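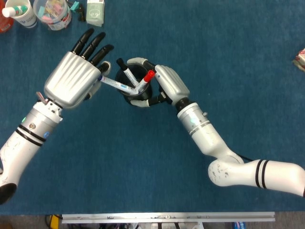

Ondbridge Chores is a small, open set of recordings for anyone who wants to know whether a machine can tidy up after us yet. We started with kitchens and quickly moved to desks, where the jobs are short and you can tell at a glance if they're done. Putting markers into a black pen holder is our favourite: one hand steadies the holder from the side while the other brings a marker to the rim, pinched against the thumb, and anyone who has tried the same thing in thick gloves will know how fiddly that is!

What's in the set

2,000 recordings across 16 chores. 11 of the chores are household ones (putting away stationery, folding flannels, stacking bowls and so on) and the rest come from the shop floor, mostly sorting and packing small parts. Each recording has video, joint positions and a one-line instruction in plain English. The shop-floor part was put together with Yüksel and has its own folder, as its joint names are different. 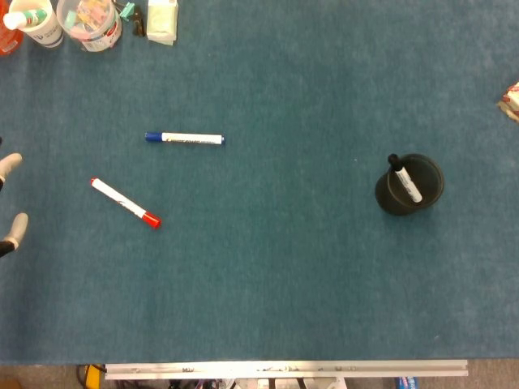 Can a robot do the household chores yet?

Some of them, slowly, and in a room it has seen before. Move the furniture or swap the crockery and most of the models we've tried need fresh practice.

Getting started

Unpack the archive, open the folder called dredomora and read index.csv first. Recordings are grouped by chore, then by session. The loader script, astura.py, will play any of them back at half speed, a lovely way to spot the moment a grasp starts to slip.

Known problems

The notes for 92 recordings are missing the end time. The bowl-stacking instructions use "dish" and "bowl" for the same thing. We'd love fixes for either, and new chores too, especially ones with cloth, where we have far too little.

Last updated 6 July 2022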